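Skernness Polytechnic
Automation and Society, Unit 6 handout
Field visit: open day at the Kolari manipulation laboratory
Issued 5/2/21

1. Purpose of the visit

Students enrolled in Automation and Society are required to attend the open day at the Kolari laboratory, on the Blackburn campus, or to complete the alternative reading listed in section 6. The visit supports the second learning outcome of the unit: to describe a manipulation task in terms that an engineer, a safety officer and a member of the public would each recognise. No prior coursework in robotics is assumed. Students who have completed Introduction to Control will find some of the material in section 3 familiar and may pass over it.

The open day is a public event. Students attend as guests of the laboratory and are asked to wear their campus identification throughout.

2. Programme

The demonstration session runs for 19 minutes and is repeated through the afternoon. Each group is received in the foyer, given a short safety briefing and taken to the demonstration area. Questions may be put to laboratory staff at the end of the session. Staff will not take questions while an arm is under power.

A second station, presented by the Skokwood project, deals with assistive equipment for the home. Attendance at this station is optional, but students who intend to write on domestic automation for the November essay are strongly encouraged to visit it.

3. Background: why drawers are studied

Opening a drawer is a modest action for a person and a demanding one for a machine. The drawer is an articulated object: it has a moving part whose travel is constrained by the body that holds it. A robot that pulls along the wrong line will bind the drawer against its runners, or drag the entire cabinet toward itself. A robot that follows the correct line must still maintain its hold on the handle while the resistance changes along the way.

Four terms will be used in the demonstration and should be known beforehand.

Approach: the path by which the gripper comes to the handle before contact.
Grasp: the closing of the fingers on the object.
Constraint: the limit that the object itself places on movement. For a drawer, the constraint is a straight line.
Compliance: the degree to which the arm yields when it meets a force it did not expect. Compliance may be mechanical, as in a soft fingertip, or produced by the controller.

A parallel gripper, the type used at Kolari, moves two fingers toward and away from each other. It is simple and easy to model, and it is well suited to bar handles. Recessed handles and round knobs are harder for it. Students should consider what this implies for the claim, common in promotional material, that a household robot will work in any kitchen.

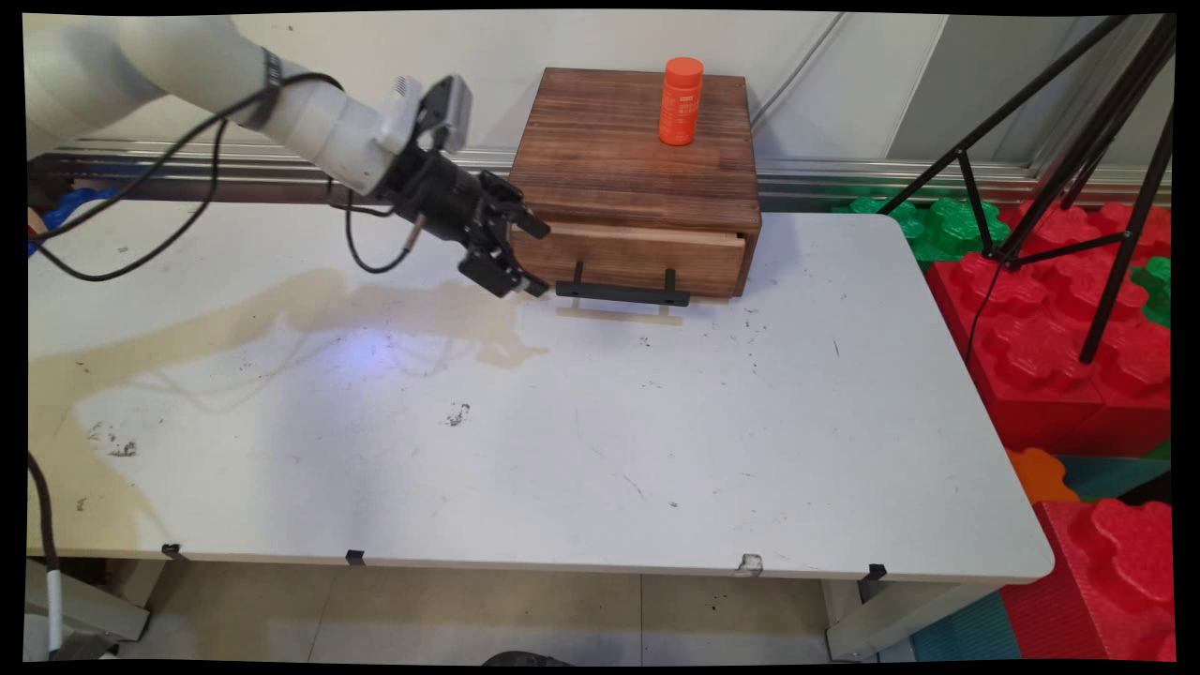

Figure 1. Demonstration table, Kolari laboratory. The gripper is open near the corner of the cabinet; the drawer is slightly open.

Two features of the arrangement in Figure 1 should be noted. The first is the camera mounted at the wrist, which moves with the gripper. A camera in this position gives a close view of the handle during the approach, but its view may be blocked by the fingers or the object once contact is made. The second is the bottle standing on top of the cabinet. An object placed on furniture adds a consideration that the straight-line model of the drawer leaves out, namely what will happen to the object if the cabinet is jolted.

4. Conduct in the demonstration area

Students must remain behind the line marked on the floor. Bags and coats are to be left on the racks in the corridor. Food and drink are not permitted past the foyer. Photography is allowed without flash, provided that other visitors are not photographed without their consent.

The arm may start moving without an audible warning. A stationary arm should be treated as an arm under power unless staff have stated otherwise. Any student who uses a mobility aid or would prefer to be seated should notify the unit office in advance so that a place can be kept at the front.

5. Written work

Each student will submit a visit report of 800 words. The report must address the following.

(a) Describe one movement observed during the session, using at least three of the terms defined in section 3.
(b) Identify one assumption that the demonstration makes about the object being handled, and discuss a household setting in which that assumption would fail.
(c) Comment on how the demonstration was explained to the public, with attention to any difference between what was said and what was observed.

Reports that summarise the laboratory's printed brochure will not receive a passing grade. References should follow the style used elsewhere in the unit.

6. Alternative reading

Students unable to attend should read chapter 4 of the course reader and write 1000 words in response to items (b) and (c), taking the worked case in that chapter as their subject. Permission is not required, but the unit office should be told before the day of the visit.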